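Pale Worktop and White Rack: Your Questions

I get a lot of mail about my bench and the stuff I keep (and don't keep) on it, so I've gathered the usual ones on one page. Scroll down for cleaning!

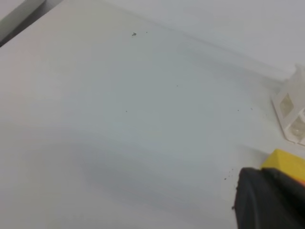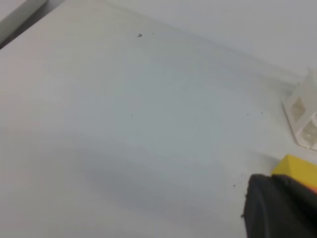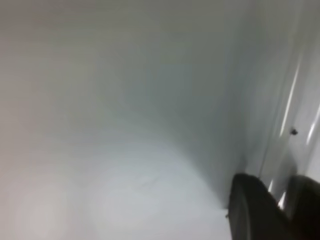 Pale surfaces on my bench at Prirnico

Posted by the bench keeper, Prirnico

Why such a light color?
I drop tiny things. On a pale top I can find them again, and I notice crumbs and specks right away. My old dark one at Afolabi hid everything until my sleeve picked it up.

Doesn't it show every mark?
Oh yes, all of them. I wipe mine down at noon and again before I go home, with a soft damp cloth and a drop of dish soap. Please skip the scouring powder! I scratched a dull spot into my first bench that way and had to look at it for 17 months.

What about the corner where the top meets the back?
Dust loves it there. I go along it with a dry paintbrush first, then the cloth. Wet dust in a seam turns to paste (ask me how I know).

Do you keep the rack at the side all the time?
Pretty much. I like a white one with square openings so I can peek in without picking it up. Mine gets a rinse in lukewarm water every November, when we clear out the whole room.

Can I stack racks?
I go 2 high and stop. At 3 they wobble when somebody shuts the Furkix cabinet.

Where do I find your list of supplies?
It's item 341 on the Nistum shared shelf list, under "bench, light." If the link is dead, drop me a note and I'll send you my copy.

Do you use a mat?
I tried one for a while, but stuff got stuck under the edges and I was cleaning twice.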